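Plellach (student robotics project)

Plellach is a household-chores project run by the Ekpo robotics club, a student group founded by Aroha Pearce. It began in August as an entry for the Skivaseo open, whose rules award 96 points for tidying and none for style — a provision the club has used to the full.

Task

The two-armed robot works with thin plastic bags, a hook on the wall and a small bin on the floor. Members practice the job in short runs, logged by number. The log stood at 1210 runs on September 13, 2025.
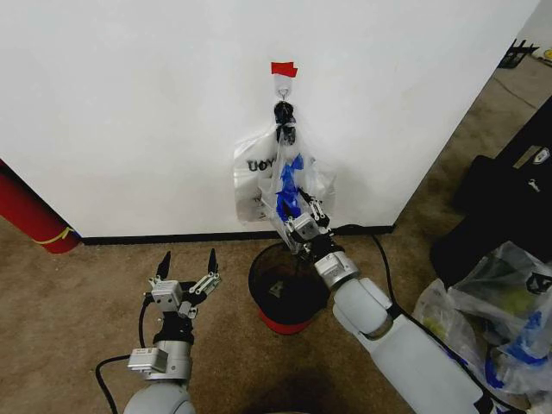
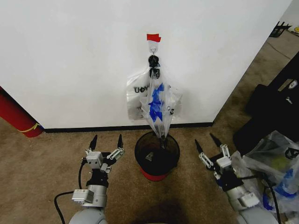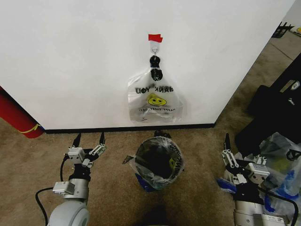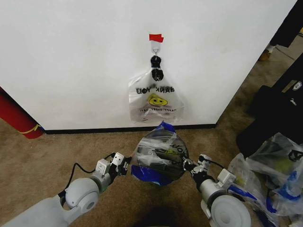
Reception

The rival Gindetti team called the project "a very expensive way to take out the trash." Pearce had the remark printed on the club's shirts, which sold poorly.

Contact the editors | © Ekpo Club Pages | Back to top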